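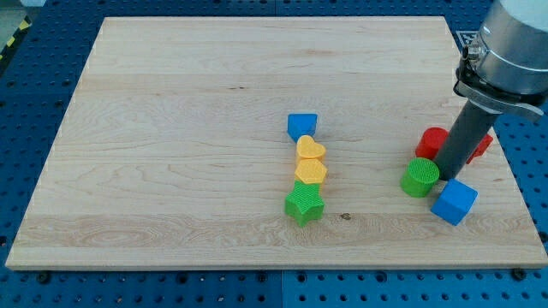
Who Gets to Use the Square

Rocío Moya keeps the permit refusal in a plastic sleeve in her kitchen drawer. It is a single page, signed by a deputy clerk, and it says her group's request to gather in the main square of Flandevdale was turned down under section 17 of the town's assembly ordinance. No other reason is given.

The group wanted to hold a two-hour meeting in February about the sale of the Cabello bus depot. They expected a few dozen people and planned to bring one loudspeaker. Moya filed the form 20 days ahead, as the ordinance requires, and paid the fee. The answer came the afternoon before the meeting was due to start.

Section 17 lets the clerk refuse any gathering "likely to disturb the ordinary use of a public place." It was written after a strike at the Lukance cannery, when pickets closed the main road for most of a summer. The council of the day wanted a tool it could use quickly, without going to a judge. The section has never been amended.

For years it was hardly used. Older residents remember one refusal, for a motorcycle rally. Over the past two years the clerk's office has used it 6 times, according to records Moya's group got through a public records request. Four of those refusals went to groups opposed to the depot sale. The other two went to a tenants' association and a high school climate club.

The town says the pattern means nothing. In a written reply, the clerk's office said each request was judged by itself and that the square had become busier, with a farmers' market, a bus stop and outdoor tables at three restaurants. It noted that groups can apply for the fairground, where gatherings are almost always approved.

The fairground is two miles out, past the rail line. There is no sidewalk for the last stretch and no bus in the evening.

"You could hold a meeting out there and the only one who'd hear it is the man who cuts the grass," Moya said.

She used to do the books for a roofing company and had never been part of a lawsuit. She is now the lead plaintiff in a case asking the county court to strike down section 17. Her lawyers argue that the wording is so broad that a clerk can say no to anyone, and that a refusal issued the day before an event leaves no time to appeal. The appeal period in the ordinance is 21 days.

The town's lawyers answer that the court should look at how the law is applied and leave the text alone. They have offered to adopt a written policy telling the clerk to reply within a week. Moya's side turned that down, saying a policy can be withdrawn as easily as it is written.

The depot itself has been sold. The buyer, a storage company called Umix, took over the site in the fall and has put up a fence. The buses now park on a lot behind the water plant.

Moya says the case goes on regardless. The tenants' association has joined it, and the climate club's former president, now in college, has given a statement. A hearing on the town's motion to dismiss was moved once already, and the new one is set for 10 in the morning in the small courtroom, which has seats for very few people besides the parties.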